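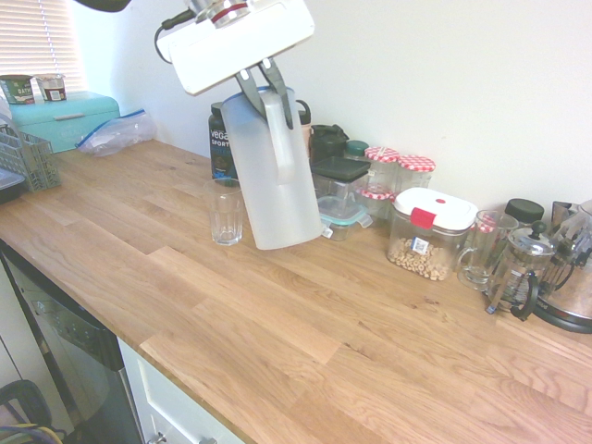

Posting a road at noon does no good for a truck that was loaded at ten, one reader wrote after our December piece on bridge weights, and the letter went on to ask why a county that measures frost to the inch can't give a hauler a day's warning before the spring limits go on.

The question is a fair one, and the answer depends on how the limits are set. In Flurnholm County, where the reader runs, 818 miles of road are subject to seasonal load restrictions. Most of that is chip seal over gravel base, laid on silt that holds water. In midwinter the whole section is frozen and will carry a full legal load without complaint. In summer it has drained and will carry one again. The trouble comes in the weeks between, when the top of the base has thawed and the soil under it has not. Meltwater can't move down through the frozen layer, so it stays where it is, directly beneath the pavement. The base loses stiffness, the surface flexes under each axle, and cracks form from the bottom up.

Damage rises much faster than load. A rule of thumb in pavement work puts it at the fourth power of axle weight, which means an axle carried at half its load does one-sixteenth of the wear. The rule was drawn from test roads in ordinary condition, and engineers disagree on how well it holds for a weak spring base. They do agree on the direction. A few overweight passes during the thaw can use up a large share of the life of a thin road.

For many years Flurnholm handled this by the calendar. The limits went on with the first Wednesday in March and came off in May. Haulers liked the arrangement for one reason, in that it could be planned around. Feed mills stocked up, loggers cleared their landings, and the propane dealers filled every tank they could reach. The drawback was that the ground does not follow the calendar. In an early spring the roads were soft well before the signs were up, and in a late one trucks ran light over a base that was still frozen hard.

The county now uses a thawing index. Each day's average air temperature is compared with a reference temperature set slightly below freezing, to allow for sun on dark pavement. Degrees above the reference are added to a running total, and a cold day takes part of the total back. When the forecast shows the total crossing a set threshold, the road office prepares the posting. The method needs only a thermometer and a spreadsheet, and it tracks conditions under the road reasonably well.

To check it, the county buried sensors. The first set, made by Drostesari, went in beneath the shoulder and wheel path of the Mastcombe Road two autumns ago. Each string reads temperature and moisture at fixed depths and reports hourly by cellular link. Temperature alone is not enough, since wet soil can sit at the freezing point for days while it changes state. The moisture reading settles the matter. Liquid water shows up sharply on the sensor and ice does not, so a jump in the reading at a given depth marks the thaw reaching it.

The sensors have mostly agreed with the index. Where they differ is shade. A stretch of the Mastcombe Road runs along the north side of a ridge, under spruce, and there the thaw starts late and finishes late. The open stretch a short distance south may be drained and sound while the shaded part is at its weakest. Under the county ordinance a road is posted as a unit between intersections, so the shaded part governs.

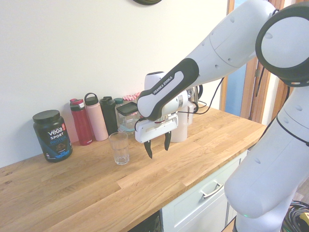
Nowakowski would accept the longer posting if the hours were handled differently. Its position, set out in a comment to the county last fall, is that a limit which applies around the clock ignores the one tool haulers have always used, namely the cold night. Surfaces that are soft at three in the afternoon are often stiff again before dawn. A milk or fuel run that leaves at 2 a.m. and is off the county road by sunrise, the comment argued, does little harm at full weight.

There is support for this in the measurements, though less than one might expect. Early in the thaw, when only the top few inches have softened, a hard night will refreeze them. The sensor strings show it plainly. Later on, with the thaw well down into the base, a night freeze makes a thin crust and leaves wet material below. The crust helps some. It does not restore the section, and a loaded tandem can break it. Night running is therefore most useful in the first part of the season and least useful in the middle, when haulers want it most.

Flurnholm has written this into a permit. A carrier hauling from a short list of goods (heating fuel, milk, livestock feed, road salt) may apply for night movement at 90 percent of legal axle weight. The permit is good between midnight and 8 a.m. It is void on any night when the air temperature at the nearest county station is above the set point at the start of the window, and it lapses for the season once the sensors show thaw below a stated depth. Last spring the county logged more than 300 loads under permit.

Compliance was acceptable on weight and poor on time. Trucks caught past 8 a.m. had usually been held up at the receiving end, where the mill or the tank yard did not open its gate until six. The road office has asked receivers on posted roads to open earlier during the season. Some have. It has no authority over the rest.

Hours of service add a second constraint. A driver who normally starts at six in the morning cannot simply be moved to midnight. The ten-hour off-duty period has to be complete first, and the switch back to days at the end of the window costs time as well. Small carriers with one or two drivers feel this more than the large ones. A federal or state hours waiting period is also no part of a county permit, a point that the application form now prints in bold after several carriers assumed otherwise.

The other choice is to run light in daylight. On a five-axle combination hauling liquids, the weight comes off in payload only, so the number of trips rises while fuel, wages and tire wear per trip stay nearly level. Tank loads bring a further problem. A partly filled tank without baffles surges under braking, and dispatchers try to load by full compartments for that reason. A four-compartment trailer with one compartment empty may still be over on the drive axles if the wrong one is left dry. Carriers should work the axle weights for each combination before the season and keep the sheet in the cab.

Advance notice remains the open item. The county gives three days when the forecast allows it, and the posting is sent by text and e-mail to anyone who signs up. Forecasts at that range are good enough in most years. When a warm front comes in early, the notice may shrink to a single day, and a load picked up out of state can arrive to find the road closed to it. The ordinance has no provision for loads in transit. A draft amendment would allow a truck loaded before the notice to finish its trip at reduced speed, with a time-stamped bill of lading as proof.

Culverts are a separate matter. Of the 81 on the posted system that carry a weight rating, the ratings apply all year, and no seasonal permit overrides them. Routes to the Mastcombe mill cross two. The county map shows them in red, and the permit lists them by road and milepost on its second page.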